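Lindport im Februar, und ich nähe wieder nicht

Na gut, der Titel stimmt nur halb. Ich nähe schon, aber keine Masken mehr, und darüber wollte ich längst mal schreiben.

Wer hier schon länger mitliest, kennt die Geschichte mit den Stoffmasken: Sobia Sandhu und ich an zwei alten Nähmaschinen, die Küche voller Gummiband, und am Ende hatten wir 198 Stück für das Pflegeheim in Urnitz fertig (die zwei fehlenden bis zur runden 200 hat Sobia mir bis heute nicht verziehen!). Danach war erst mal Ruhe. Und dann kam die Frage, was man mit so einer eingespielten Truppe eigentlich anfängt, wenn gerade keiner mehr Masken braucht.

Die Antwort heißt jetzt Ruta. Ruta ist ein Fahrdienst für Leute, die zum Arzt müssen und nicht hinkommen. Klingt unspektakulär, aber fahrt mal mit 85 Jahren und frisch operierter Hüfte von Urnitz nach Lindport zur Nachsorge. Der Bus geht morgens und dann wieder am späten Nachmittag, dazwischen sitzt man herum. Ein Taxi kostet einen Haufen Geld, und ob die Kasse zahlt, hängt vom Pflegegrad und vom Anlass und gefühlt auch vom Wetter ab. Sobia hat sich da reingefuchst und kann inzwischen Anträge ausfüllen, bei denen ich nach der ersten Seite Kopfweh kriege.

Ich selber fahre. Meistens vormittags, meistens dieselbe Strecke, und ich mag das wirklich gern! Man kommt ins Reden. Eine Dame erzählt mir seit Wochen in Fortsetzungen von ihrer Zeit als Telefonistin, und ich ärgere mich jedes Mal, wenn wir zu früh an der Praxis sind. 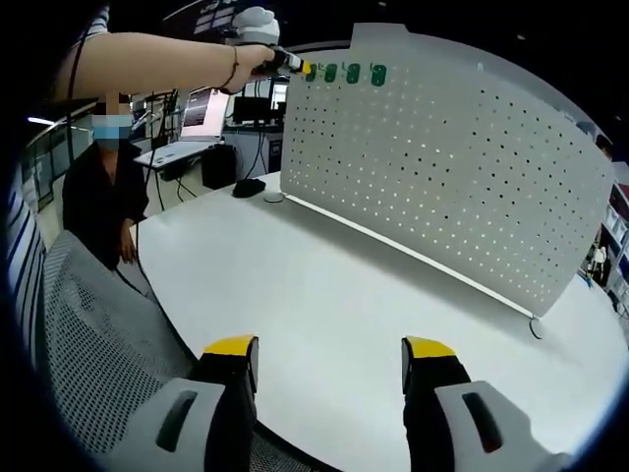
Was mich im Moment am meisten beschäftigt, ist die Telefonliste. Wir sind jetzt 18 Fahrerinnen und Fahrer, und wer wann kann, steht in einer Tabelle, die immer genau dann veraltet ist, wenn man sie braucht. Letzten Sonntag saß ich bis halb elf abends da und habe herumtelefoniert, weil für den nächsten Morgen zwei Leute gleichzeitig abgesagt hatten. Am Ende ist Adoración Casado eingesprungen, obwohl sie erst am Abend von ihrer Familie aus Villanueva zurückgekommen war. Danke nochmal, du bist ein Schatz!

Adoración meint ja, wir sollten feste Tage einführen, jeder einen, fertig. Ich bin da noch unsicher. Ein paar von uns arbeiten im Schichtdienst, die könnten sich dann gleich abmelden, und gerade die springen oft ein, wenn es brennt. Vielleicht eine Mischung? Wer einen festen Tag will, kriegt einen, und der Rest bleibt flexibel. Schreibt mir gern in die Kommentare, wie ihr das bei euch im Ort macht, falls es so etwas gibt.

Ach ja, und wer noch einen Kindersitz übrig hat: Wir fahren demnächst auch eine Mama mit ihrem Kleinen zur Physiotherapie und suchen einen für ein Kind von drei Jahren. Abholen kann ich ihn überall zwischen Lindport und Urnitz, am liebsten nachmittags.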